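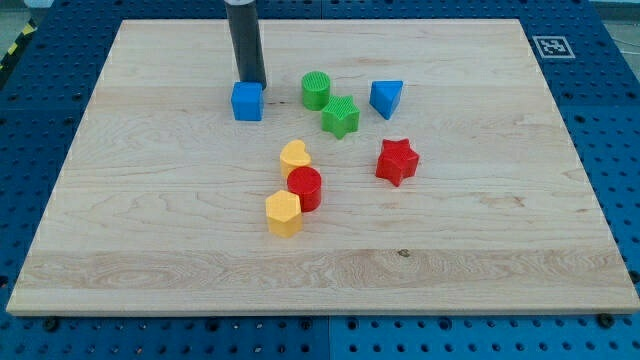 Plateau en érable et blocs de tri, posés sur la table perforée bleue.

Kit de tri Derkine pour club et classe de robotique
Référence : 529
Fabricant : Derkine
Distribué par : Plarasby
Niveau : collège, lycée, clubs

Présentation

Le kit Derkine sert de support aux exercices de saisie et de dépose avec un bras de table. Il comprend un plateau en érable clair et un jeu de blocs en plastique de formes et de couleurs différentes. Les élèves programment l'approche, la prise, le déplacement et la dépose, puis reprennent le même exercice avec une autre disposition des pièces.

Le plateau se pose directement sur une table perforée. Il n'est pas vissé, ce qui permet de le retirer entre deux groupes et de libérer la table pour un autre montage. Le bras et la pince ne sont pas fournis.

Contenu du kit

Plateau en érable, chants poncés, finition mate
Blocs de tri : cube, cylindres, étoiles, prisme triangulaire, cœur, hexagone
Couleurs : bleu, vert, rouge, jaune
Marqueurs de repérage noir et blanc à coller sur la table
Cahier d'exercices imprimé, 9 fiches
Sac de rangement en toile

La table perforée bleue est vendue séparément (voir Produits associés).

Les blocs

Le dessus des blocs est texturé. Les deux étoiles, la verte et la rouge, ont la même forme générale, et les deux cylindres, l'un vert et l'autre rouge, se prêtent aux exercices où la couleur décide seule du bac de dépose. Le cœur jaune est la pièce la plus difficile à prendre correctement avec une pince à deux doigts : il faut choisir l'orientation avant de descendre. Nous conseillons de commencer par le cube.

Les blocs peuvent être disposés espacés ou au contact les uns des autres. Des pièces qui se touchent, comme le cœur, le cylindre rouge et l'hexagone sur la photo, demandent une trajectoire de dégagement. Cette situation est traitée à partir de la fiche 6.

Le plateau

L'érable est un bois clair au veinage variable. D'un plateau à l'autre, on trouve des lignes ondulées, des zones plus foncées ou un petit nœud. Ces variations sont normales et ne donnent pas lieu à un échange. Pour les groupes qui travaillent avec une caméra, elles obligent à régler correctement le seuil de détection, et la fiche 4 y est consacrée.

Ne pas poser de ruban adhésif fort sur le bois. Pour tracer des zones de dépose, utiliser du ruban de masquage ou un crayon gras effaçable.

Mise en place

1. Poser le plateau à plat sur la table perforée. Vérifier qu'aucune tête de boulon ne se trouve dessous.
2. Coller un marqueur à plat sur la table, en dehors du plateau.
3. Lancer la calibration du bras et enregistrer la hauteur du plateau.
4. Faire un premier passage à vide, vitesse réduite, au-dessus de la surface.
5. Placer les blocs dans la moitié arrière et garder l'avant libre pour la dépose.

Si le plateau est déplacé, refaire l'étape 3. Un écart de hauteur suffit à faire toucher le bois par la pince.

Utilisation en club

Le kit est utilisé depuis septembre par le club de robotique Drikomham, animé par Hsiu-ying Kong. Les élèves y travaillent en binômes, l'un au programme, l'autre à l'observation et à l'arrêt d'urgence. Les premières séances portent sur une seule pièce à la fois. Le tri complet par couleur vient ensuite, puis le tri par forme, que le club réserve à la préparation de sa rencontre interne.

« Je laisse les élèves choisir la disposition de départ du groupe suivant, écrit Hsiu-ying Kong. Ils mettent vite les pièces collées les unes aux autres et les programmes trop simples ne passent plus. Il faut prévoir du temps pour ça. »

Une version du règlement de la rencontre est jointe au cahier d'exercices, en dernière page. Elle peut être photocopiée pour la classe.

Compatibilité

Pinces à deux doigts parallèles : oui
Ventouse : déconseillée sur les faces texturées
Tables perforées Pavlović : oui
Autres tables : possible si la surface est plane et stable

Entretien

Essuyer le bois avec un chiffon sec. Les blocs se lavent à l'eau tiède savonneuse et doivent être secs avant la reprise des exercices. Conserver le plateau à plat, à l'écart d'un radiateur.

Produits associés

Table perforée bleue Pavlović
Jeu de blocs seul, mêmes formes et couleurs
Planche de marqueurs de rechange
Bande de marquage au sol jaune et noire

Commande

Devis sur demande pour les établissements scolaires et les associations. Indiquer la référence du kit, le nombre de postes et le modèle de bras utilisé. Les pièces perdues peuvent être commandées à l'unité auprès de Plarasby, en précisant la forme et la couleur.

Fiche produit mise à jour le mardi 12 avril 2022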